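Subject: Re: [folding-list] Fold order for garments with zip pockets
Date: 29 April 2024

> The Likeo sheet gives 4 folds for anything with a waistband and doesn't
> mention zippers at all. Do you put the pockets inside or outside? And
> does it matter which way the cuffs go? Mine come out as a lump and
> won't stand up in the Lodska drawer.

Pockets outside. The Likeo sheet was written for plain jersey and the order needs one change for zippers. Close both zippers before the first fold. An open zipper lets the pocket bag shift, and the bag is where most of the lump comes from.

Start from a flat piece. If it comes out of the basket crumpled, don't try to fold along whatever creases it already has.

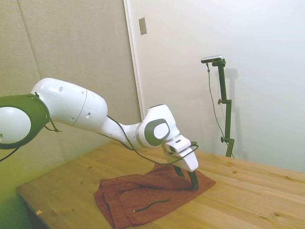

Spreading comes first, and it takes longer than the folding. Work from the middle outward with the flat of the hand, then pull each corner in turn. A piece in the state of the rust-red one, with ridges piled into a low mound and the edges already flat, needs the middle opened before anything else. Pulling on the flat edges only tightens the mound. Lay any loose cord straight along the waistband – a cord left across the cloth prints a line through every layer above it.

On cuffs: the rib is narrower than the body, so the fabric gathers just above the seam. You can't smooth those gathers out completely. Put the cuff end in the center of the bundle, where the extra thickness is held between two flat layers.
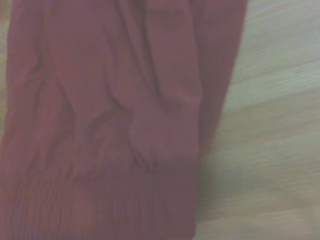
*Page last changed: 29 April, fold notes, rev. 9*

(The line above came along when I pasted from my own notes. The rest of this is from the same page.)

1. Zippers closed, front side up.
2. Smooth the body down to the cuff or hem and stop at the seam.
3. Fold lengthwise, away from the zippers, so they stay on the outside face.
4. Fold the lower end up to just under the pocket line.
5. Fold once more only if the drawer needs it.

Step 4 is where it usually goes wrong. If the lower end rolls into a tube, the bundle won't stand. Open it, press the roll flat and fold again. Lifting the piece by one corner to correct it undoes step 3.

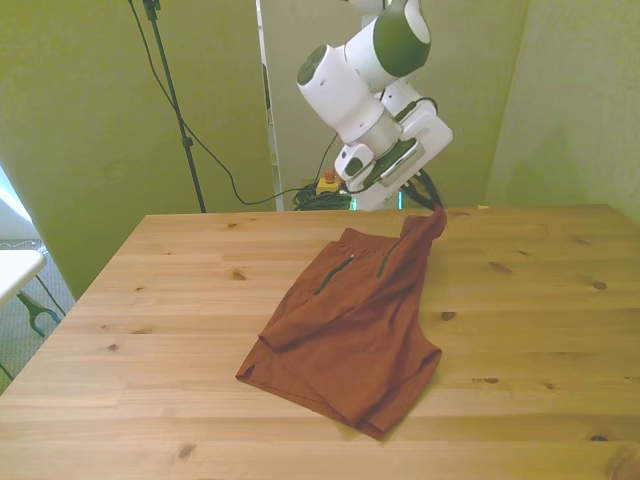 *Lower part folded over, edge still rolled, one top corner lifted.*

For the drawer itself, the Lodska divider set to slot 4 fits one folded pair standing up. The Vitale divider is stiffer but has a lip that catches on pull tabs, so turn the tabs down if you use it. I haven't tried the Denora version.

Heavier fleece is a separate problem and I'd leave it out of the drawer until August, when the thin things come out for wear and there is room.

--
folding-list: plain text preferred, keep quotes short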